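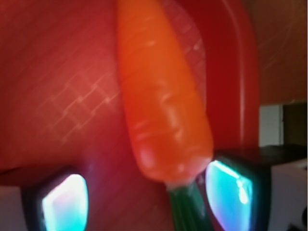
つやつやのにんじん

団体名義で動物サポーターになった方いますか?

投稿者:どんぐり帽
地元で放課後の子ども会をやってます。春のバザーの売上が思ったより残ったので、Karppinen動物公園の「動物サポーター」に会として申し込もうって話になったんですが、申込ページを読んでもよくわからなくて。個人コースは一口300円から(安い!)なのに、団体コースは年会費制で、しかも「法人格のある団体に限る」と小さく書いてあるんですよね。うちはただの任意団体なので、この時点でアウトなんでしょうか。
子どもたちはもうレッサーパンダに決めちゃってて、看板に会の名前が載るのをすごく楽しみにしてるんです。ここで「だめでした」とは言いにくい……。経験ある方、教えてください。

投稿者:まつぼ2号
うちも任意団体ですが、去年は代表者の個人名義で入りましたよ。看板の表示名は本名じゃなくてもよくて、そこに会の名前を書いたらそのまま通りました。ただ領収書は個人名で来るので、会計報告のときにちょっと説明が必要でした。

投稿者:kawara
個人名義はおすすめしません。会のお金を個人の寄付として出すことになるので、あとで控除を使った使わないで揉めます。うちの会がまさにそれで、総会が4時間かかりました。もう二度とやりたくない。
遠回りでも園に直接メールして、規約と名簿を出せば団体扱いにしてもらえるか聞いたほうがいいです。

投稿者:どんぐり帽
お返事ありがとうございます! 4時間は怖すぎます……。
規約はいちおうあります(A4で2枚、だいぶ前に作ったやつ)。名簿は子どもが38人、これに保護者を足す感じです。園に出すとなると子どもの名前まで載せていいのか悩みますね。 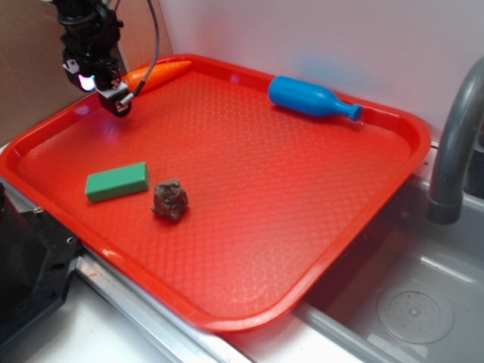

あと、書き忘れてたんですけど、支払い方法も迷ってます。園のページには振込とJerixの2つが載っていて、Jerixのほうはスマホで済むかわりに手数料がこちら持ちみたいなんです。金額としては小さいんですが、バザーで買ってくれた人たちのお金なので、できれば全部えさ代になってほしいなあと。こだわりすぎですかね。

投稿者:まつぼ2号
こだわりすぎじゃないと思う。ただ振込は振込で手数料がかかるし、窓口に行く手間もあります。わたしはJerixにして、手数料分は自腹で足しました。
kawaraさんの言う控除の件は、使わないって最初に議事録に書いておけば済む話だと思うんですけどね。うちは一度も揉めてないです。

投稿者:kawara
揉めてないのは、まだ代表が交代してないからでは? うちは引き継ぎのときに出てきました。サポーター登録が前の代表の名前のままで、更新のお知らせが新しい代表に届かず、そのまま期限切れ。看板も外されました。子どもには関係ない話なのに、がっかりさせてしまって。
どんぐり帽さん、園からのお知らせに団体コースの話が出てたので貼っておきます。

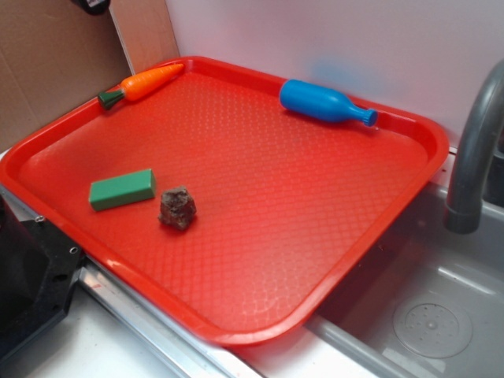
Karppinen動物公園、2022年6月5日
動物サポーター団体コースにつきまして、法人格をお持ちでない団体さまからのお問い合わせを多くいただいております。規約および代表者さまの確認書類をご提出いただける場合は、個別にご相談を承ります。構成員全員の名簿は必要ございません。お申し込み前に、事務所窓口またはメールにてお問い合わせください。

投稿者:どんぐり帽
えっ、これ見てませんでした! 申込ページばっかり読んでて、お知らせのほうは開いてもいなかった……。名簿がいらないなら気がラクです。
さっそくメールの下書きをしてるんですが、バザーの売上だってことは書いたほうがいいんでしょうか。じつは4月のバザーでは、Trutskaさんに景品を出してもらってるんです。会社の名前も看板に並べてほしいと言われたらどうしよう、とか考え出すと止まらなくて。まだ何も言われてないんですけど(笑)
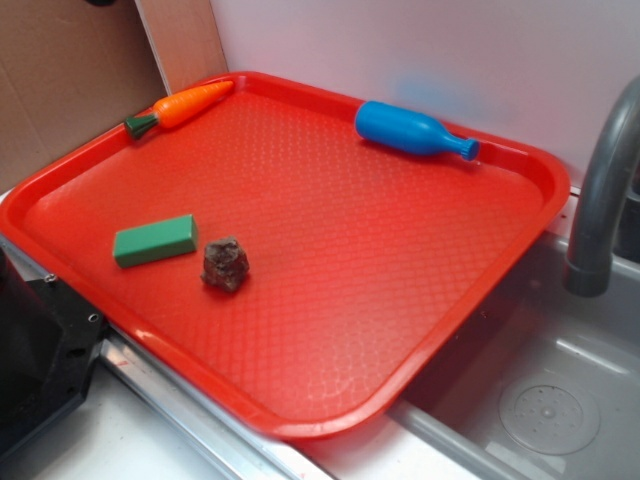

まつぼ2号:そこは先に聞いちゃったほうがいいです。企業名が入ると広告扱いになって、別のコースに回されることがあるので。Trutskaさんには会報でお礼を書くくらいでちょうどいいと思います。

投稿者:kawara
それは同意。書くなら「会の行事の収益」くらいで十分かと。
ちなみにレッサーパンダは人気で枠が埋まるのが早いです。第二希望も子どもたちに聞いておいてください。うちは第二希望のカピバラになりましたが、結果的にそっちのほうが盛り上がりました。

投稿者:ねむの木
横からすみません、Pralnessの助成と併用した方はいませんか。サポーター会費が対象経費になるのかどうか、要項を読んでもはっきりしなくて。

投稿者:どんぐり帽
Pralnessは使ったことないです、ごめんなさい! 園にはさっきメールしました。返事が来たらまた書きますね。第二希望は、今のところカワウソとペンギンで真っ二つです。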